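Oltano Shared Workshop
Cell 2 upkeep meeting, minutes
December 29, 2024

Present: Mylene Cabrera (chair), Parviz Ansari, Rocío Barrera, Marisol Ochoa
Apologies: Araceli Salinas, who sent hers by text, along with three agenda items
Minutes: M. Ochoa

1. Previous minutes
Accepted, with one correction. The word "exorcised" under item 4 should read "exercised." Parviz asked that the original be kept for sentimental reasons. Declined.

2. Left arm, wrist play
Parviz took the wrist apart on Friday and found two mounting screws backed out by a full turn. He cleaned the threads, put in fresh thread locker and torqued both to the sheet on the cabinet door. The play is gone. A faint click remains at the far end of travel. Mylene asked whether the click was new. Parviz said it was newly noticed.
Action: Parviz to log the click at each weekly check until it goes away or gets a part number.

3. Fingertips
Rocío wants finger alignment checked before each paper-handling session. The check takes 13 minutes if the gauge is in its drawer and most of a morning if it isn't. Agreed. The gauge now has a string on it.

4. Cables
The wrist cables have been rerouted once already and Araceli (by text) would like them rerouted again, with more slack at the elbow. Mylene pointed out that the last change was for less slack, also at Araceli's request. Left open until Araceli can argue with herself in person.

5. Spares
The quote from Saragih came to 835 for a finger set and one wrist cable, shipping extra. Mylene will ask Mamley for a second price. Nothing to be ordered before that — this includes "just the screws."

6. Paper handling
Longest item, as usual. The task uses a page of text and a drawing sheet. Rocío reports that the tips drag on a page if the approach height is set with the table bare, and she would like the height set with the paper in place. Parviz agreed but wants the old value written down first. Marisol read the text page while the others discussed this and can report that it concerns the sports industry, at length, and that sports business units will "seek to maximize profits." Mylene asked that nobody else read it during meetings. 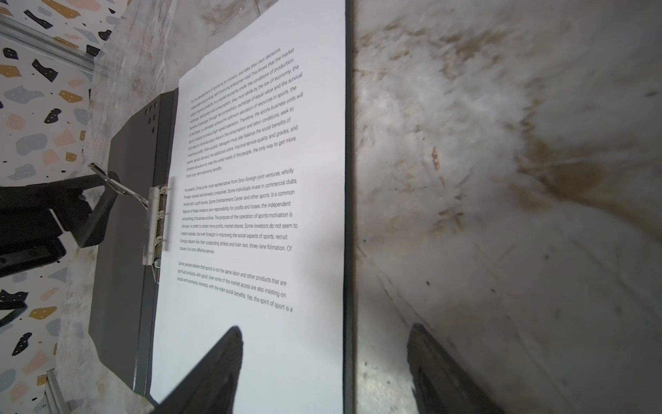
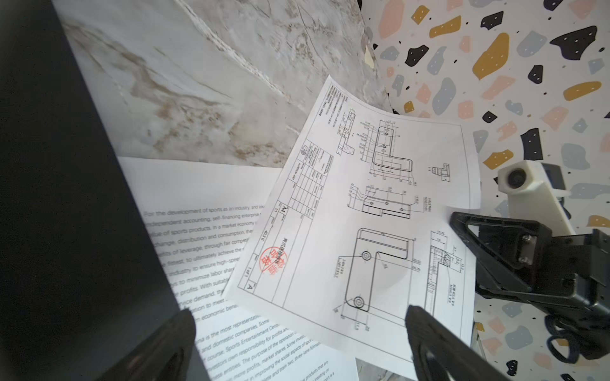
Text page in both, bracket drawing in the second only.

Rocío's new approach height goes into the Cirisura setup file as a separate entry, with the old one kept beside it. Parviz will run 18 passes at the new height and write up any drag. Mylene asked what would count as drag. After some discussion: the paper moves and it wasn't asked to.
Action: Rocío, setup file. Parviz, passes and write-up.

7. Any other business
The label maker is missing. Its shelf is clearly labeled.
Araceli's third item was "coffee," without a verb. Carried forward.

Next full service of the cell is in April. Next meeting to be set by Mylene once Parviz has finished his passes.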